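Slow war on the Nullari front

Six months in early access and a tactics game about salt traders still has me up past midnight. A few notes before the big autumn patch lands.

First turn. Nothing happens. Second turn, a caravan moves one hex and your scout reports fog. Third turn, more fog. By the fourth I had made tea, come back and lost the whole eastern pass to a raiding party I could have seen coming if I'd read the wind marker in the corner of the map. That was my welcome to Nullari, and I nearly asked for my money back.

Glad I didn't. Much.

The game comes from Fonik, a small studio whose last release was a train puzzle hardly anyone bought. This one is turn-based, hex grid, single player with a hotseat mode bolted on later. You run a trading house called Carbone on a dried-up seabed. Salt goes out, water comes in, and everyone between you and the coast wants a cut. There are fights, plenty of them, but most campaigns are decided by who got to the wells first and who had to drink their reserve.

The unit list is short. Scouts, pikes, slingers, carters, a thing called a bellman that does nothing for the first hour and then turns out to be the best piece on the board. Bellmen pass orders. Without one in range your troops act on whatever you told them last turn, so a line of pikes will happily march past the fight and off down the road to a village you stopped caring about. Maddening. Also brilliant. I lost a whole flank that way and laughed out loud.

Morale is where it gets nasty. Every squad has a thirst track and a fear track and the two feed each other. Thirsty men scare easily. Scared men drop their waterskins. Once a squad starts to go, you can save it or save the squad beside it, rarely both, and the computer knows this and leans on the weak one. The AI isn't clever exactly. It's patient, and it will sit on a ridge for ten turns waiting for you to get bored. I got bored.

Now the map. There are 39 provinces in the current build, each with its own weather table, and they play very differently. The Nenik marshes in the north are slow and horrible, half your carts sink, and yet it's the only place where slingers get cover worth having. The southern flats are quick. Open ground, long sightlines, a decision every ten seconds. Most players start south and I'd say do the same. Go to Nenik when you're tired of winning.

The campaign is a different matter. It's long. Fonik claims 30 hours and I was well past that with two chapters still to go, though I reload a lot and leave the thing running while I cook. The middle sags. There's a stretch after the siege of the lower wells where every mission is an escort, and escort missions here mean carters, and carters have the self-preservation of moths. I failed the third one so many times I began to know the road by heart. Rock, rock, dead tree, ambush.

Writing is better than it has any right to be. Letters from your aunts in the trading house arrive between missions, all of them complaining, and the complaints change depending on what you've shipped and who you've let die. One of mine stopped writing altogether after I sold the family wells to pay a mercenary. No pop-up, no penalty that I could find. Just no letter. I noticed it two missions later and felt awful.

Some grumbles, quickly. The interface is tiny on a big screen and there's no scaling yet. Tooltips hide under other tooltips. The save list doesn't sort by date so you scroll and scroll. Undo works for movement but not for facing, and facing matters enormously, and I have turned a pike wall's back to the enemy with a stray click more times then I'd like to admit. Music is lovely for an evening, then you'll turn it off.

Balance moves about with each patch. Slingers were too strong in the spring, useless by June, and are now somewhere in the middle, where they should stay. The last set of notes listed 503 changes, a lot of them spelling. Somebody on the Fonik board complained that they'd nerfed the camels. There are no camels. The replies went on for pages.

Hotseat deserves more than a paragraph but it's getting one. Two players, one machine, orders given in secret, then the turn plays out and you both watch it go wrong. A match on the small map takes an evening. On the large one you'll want to leave it set up and come back to it. The trick, if there is one, is to spend early on bellmen and let the other side have the first well. They'll overstretch. They always do, or at least everyone I've played has.

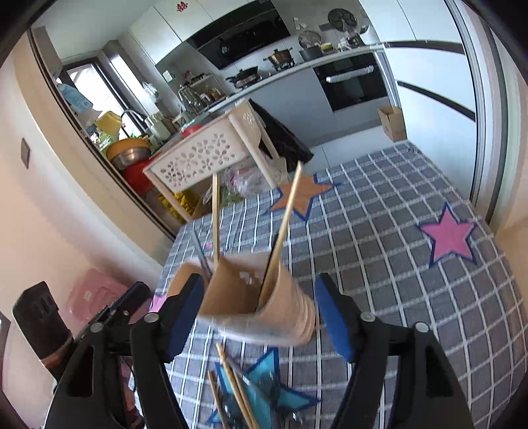
Marsby, replying under our preview of the last build, disagrees with nearly all of this: letting the first well go is suicide on any map smaller than nine provinces, bellmen are a trap before turn twelve, and the marshes are the best part of the game if you'd only stop bringing carts into them. Fair points. I tried the cartless marsh run over a weekend and got further than I ever had, then ran out of water one hex from the border.

What's coming next? The October patch should bring river barges, a second trading house to play as, and a proper tutorial at long last. The tutorial matters most. As it stands you get a page of text and a wish of good luck, and it never mentions the wind marker at all. Barges sound fun but I worry about the north, which is balanced around it being miserable to cross. Put boats in and the whole of Nenik opens up.

Mod support is pencilled in for after that, no date given. The file formats are plain enough that people have started anyway. There's a winter map doing the rounds with 1,624 downloads when I looked, and it's better than two of the official ones, though it crashes if you rename your trading house. Leave it as Carbone and you're fine.

Should you buy it now? If you like your tactics games slow, dry and a bit cruel, yes. If you bounced off the opening turns as I did, give it one more evening, play on the flats, keep a bellman behind every second squad and read the wind. Everyone else can wait for the barges. I've got a caravan stuck outside the third well and the aunts are cross again.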